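4.2 Facing Up the Snack Shelves

Print this section | E-mail this section

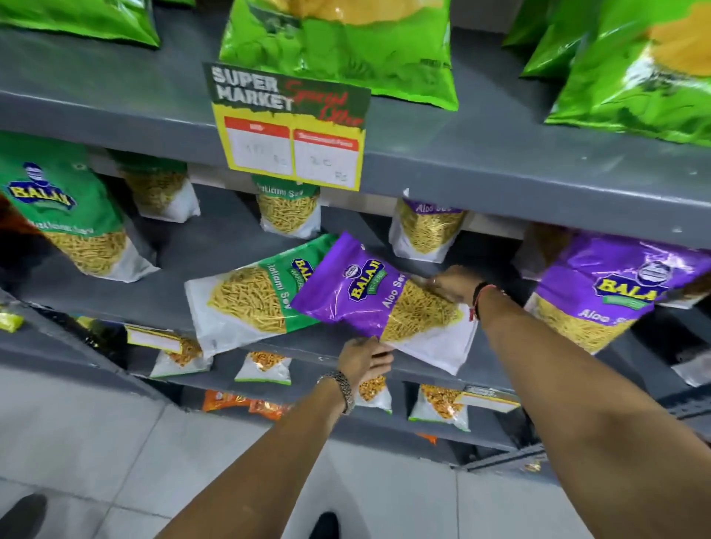

Figure 3. Handling a purple Aloo Sev bag on the middle shelf of a metal snack unit; green Ratlami Sev packets stand on the same shelf.

Of all the jobs we followed in the Grudumville stores, the one we grew fondest of was the straightening of the snack shelves, which the staff mostly call "facing up." It is small work and it is easily missed by anyone who walks in for milk and walks out again. We had planned to give it a paragraph. It ended up with a section of its own, largely thanks to the patience of the people who let us stand in their aisles asking why this bag had gone there and that bag had not.

The goods themselves have a good deal to say about how the work is done. A box of tea will stay where it is put, but a bag of sev slumps, slides and leans on its neighbor, and it has to be coaxed into standing up again. Many of the packets have a clear lower half (see Figure 3), so the shopper looks at the golden-yellow sev itself as much as at the name printed over it. Shelf workers know this very well. Several told us that they turn a packet until the window "looks at you," and only afterward think about whether the name can be read. We had supposed, in our first round of interviews, that the name would always come first, and we were glad to be put right.

Color comes next. The Ratlami Sev bags in the figure are green and the Aloo Sev is purple, and a worker who is in a hurry sorts by that difference long before reading a word. Where two kinds share a color the trouble starts, and we saw a fair number of green bags carried up and down the Plomus aisle by people who were sure they belonged somewhere else. Emese Csonka, who kept our field notes in July, began marking these trips with a little arrow, and by the end of the month some of her pages were more arrow than writing.

Then there are the offer signs. A sign clipped to the lip of an upper shelf, like the green and yellow "Special Offer" sign in Figure 3, hangs down in front of whatever is standing below it, and here our two stores went their own ways. At Plomus the workers pulled the stock forward on either side of the sign and let the packets behind it be. At Ekanayake they preferred to keep the tallest packets away from signs altogether – a habit that the older staff teach to the newer ones without ever, so far as we could learn, having written it down. Prices on such signs are often filled in by hand, and where the pen is pale the shopper has to come in close to read them. We would gently suggest a darker pen.

We recorded 100 facing-up rounds across the two stores, and a round on a snack unit took roughly 15 minutes when it was not interrupted. It was nearly always interrupted. Customers asked for things, deliveries came, and a worker would set off to help and come back to a different shelf from the one she had left. Salim Wanyama has argued in our project meetings that these breaks ought to be counted as part of the task, and after some friendly disagreement we have come around to his view. The times given in Section 5 therefore include them – readers who compare our results with the earlier Diltberg study, which left them out, should please bear this in mind.

Last updated: February 3, 2024

Reader comments

shelfworn: I did this job for years and the part about the window looking at you made me laugh. We said "belly out." Same idea.

M. in the back office: Did you look at the bottom shelves at all? Ours are always the worst by closing time, and people will not bend down to put a bag back.

Emese Csonka: We did, and they are in Section 4.3 along with the floor baskets. Thank you for reading so carefully!

teaandsev: Agree about the darker pen.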